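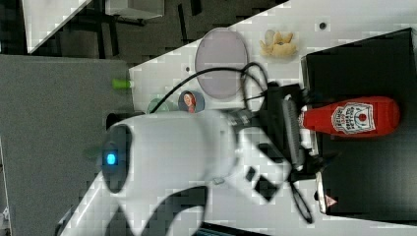
Bottle duty on the Udex, white gripper, Heinz on its side.

Udex kitchen kit: worth it?

tray_goblin
June 9, 2023
Berkside wants 2,000 for the gripper bundle. Lalluvia sells the toy kitchen set on its own for 77. Talk me out of one of them.

areti_t
Skip the gripper. Mine has more cable than patience. The set is fine: mint colander, spatula, mug, little fruit in a bowl. Table from overhead:

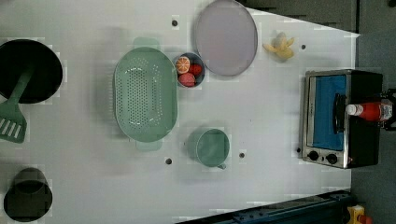 Re: Udex kitchen kit: worth it?

olszewski_fan
Disagree with Areti. I've had the gripper since November and it has dropped fewer mugs than I have. Low bar, I know.

areti_t
You own metal mugs.

tray_goblin
So 77 now, and 2,000 when my wife stops reading the statements?

olszewski_fan
Ask Berkside for a used one. I paid 700. They threw in 2 spare fingers and no manual.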